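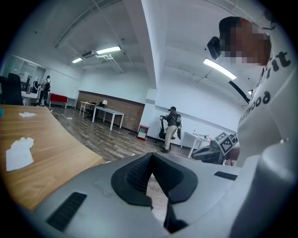
*The main workroom, Trevetti Building. A light wooden table stands at left, with two pieces of white tissue on its top.*

# Trevetti Building: The Main Workroom

The main workroom is the largest of the indoor spaces managed by the Mendarar Center for Household Skills. It occupies 682 square meters on the ground floor of the Trevetti Building and is open to registered participants throughout the program year. This gallery page is part of the Center's record of its rooms and furnishings. The accompanying notes were prepared by Min-kyu Myung of the Facilities Office and last revised on 17th October.

## Tables

The wooden table in the photograph has a light top with a visible grain. Tables in the main workroom are used for table setting, folding, wrapping, and the sorting of small household goods. Each is assigned to a single group for the length of a session, and no more than six participants may work at one table.

Table tops are to be wiped with a soft cloth and the cleaner supplied by the Center. Scouring pads and bleach are not permitted on any wooden surface. Participants working with glue, dye, or paint should ask for a cover sheet at the front desk before opening their materials. Scratches and stains should be reported on the day they are noticed. Small marks are sanded and refinished during the December closing, and tables awaiting repair remain in use unless a notice has been placed on them.

## Tissue and other light supplies

White tissue is among the supplies used in the workroom. Groups practicing wiping, folding, or packing may draw what they need from the supply room, which is restocked every four weeks. Requests above 400 sheets must be sent to the Facilities Office in writing.

Used tissue goes in general waste. Clean sheets left at the end of a session may be returned to the supply room if they have not been creased or placed on the floor. Supplies brought from home should be taken away again by the person who brought them.

## Floor

The workroom has a pale, wood-patterned floor. It is swept at the end of each day and mopped twice a week. Spills should be dried at once, and a floor sign put out until the area is safe to cross. Furniture must be lifted when moved. Dragging has left marks near the east entrance, and replacement pads for the feet of chairs and tables are kept at the front desk.

Walkways between tables are to be kept clear of bags and coats. Hooks are provided in the Ralden Corridor, and larger items can be stored there by arrangement.

## Lighting

The room is lit from the ceiling. The lights are switched on by staff when the building opens, and a lower setting is available for groups that request it in advance. Failed lights should be reported by row number. Participants are asked not to stand on chairs or tables for any purpose.

## Leaving the room

At the end of a session, groups are expected to:

- clear the table top and wipe it down
- return shared supplies to the supply room
- empty the bin nearest their table
- sign the room sheet at the front desk

Groups that need longer than their reserved time should speak with the front desk before the session ends. Extensions are granted when the table has not been assigned to another group.

## Related pages

- The Ralden Corridor and Coat Storage
- The Ko Room: Kitchen and Laundry Practice
- Supply Room Hours and Request Form
- Table Care and Refinishing Schedule

Corrections to this page may be sent to the Facilities Office, Mendarar Center for Household Skills, Trevetti Building, Desk 4.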